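# Setting up the gripper on the Tevia cell

These are from the April setup of our simulated rack-loading cell. Tomás Scanlon did the gripper side and I kept the notes. We run everything in the model first, through the wrist camera view, before any settings go over to the Piras line. The target was 300 picks on one set of finger offsets.

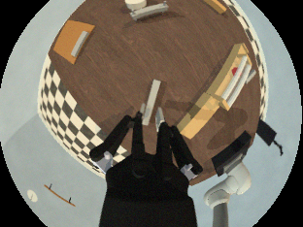 Finger offsets come before anything else on this cell. We set the closing width with the fingers clear of the tabletop, then check it against a part. The light grey bar between the fingertips has a slight tilt, and we log that angle each time so the offsets can be compared later. The rack with the white rods keeps its position in the model for every run — moving it means redoing the approach path, and that takes Tomás 20 minutes.

The first full run gave us 293 good picks. Tomás went through the other seven in the log and changed the left finger offset by 5 counts. After that we reloaded the Zolis profile and checked the closing width again.
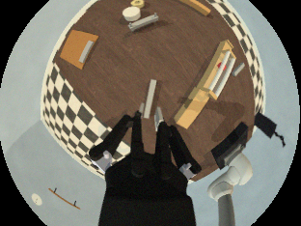
Grey bar between the finger pads, with the rack to the right of the gripper.

Offsets are saved in the Trutell folder under the cell name. Please copy the file before editing — the old values get overwritten on save.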